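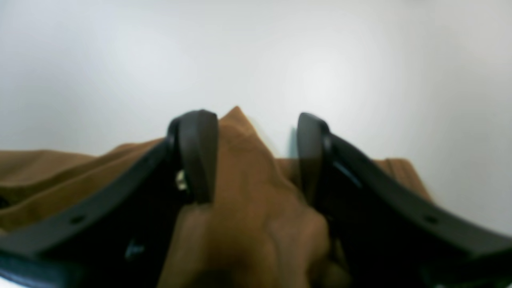 ## Stokance Teach Station, two-arm

The Stokance is a bench station for recording handling tasks by demonstration. An operator drives both arms by remote control from a pair of hand-held leader arms, and the station stores joint positions, gripper opening and camera views together. It is built by Grullier and supplied with the Petek recording software.

Revision 4 of this page, January 26, 2022. It replaces the sheet issued in May.

### Intended work

Soft goods are the main use: picking up, spreading, folding and stacking garments, towels and sheet materials. Cloth does not return to the same shape between attempts, so a fixed program is of little use and a large set of demonstrations is needed. We suggest 200 recordings per garment type before the first training run. Rigid parts can also be recorded with the same setup.
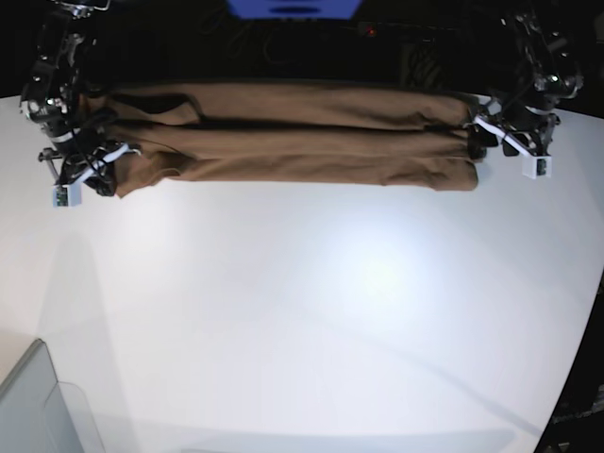
When both grippers hold one item, the arms are coupled through it. Operators should keep the item under light tension and move the two leaders at the same speed. Pulling against the load shows up in the log as a rise in motor current, and Petek marks those passages in amber so they can be cut or kept.

### Recording modes

- **Remote.** Leaders and followers are linked joint for joint. This is the default for two-handed tasks.
- **Hand-guided.** The followers go slack with gravity support and the operator moves them directly. Gripper opening is set by foot pedal. The operator's hands will be in the camera views.
- **Replay.** A stored recording is run back at reduced speed. Clear the bench first.

### Data

| Item | Value |
|---|---|
| Recorded joint channels, grippers included | 14 |
| Maximum recording length | 20 minutes |
| Export | per-recording folder, or merged set |

Failed attempts are kept unless deleted by hand. Label them at the end of the recording; the label field cannot be edited after export.

### Setting up

Allow around 20 minutes for warm-up and zeroing. Zero the leaders before the followers. Check that each gripper closes fully with nothing between the fingers, then check it again on a doubled layer of the cloth to be used. Finger pads wear faster on coarse weaves and are sold in pairs.

Bench lighting should stay the same through a set. If it is changed, start a new set.

### Ordering

Stations ship from the Tivstead works with leaders, pedal and one Petek licence. Spare pads, cable sets and a second licence are listed separately. Benches are not included.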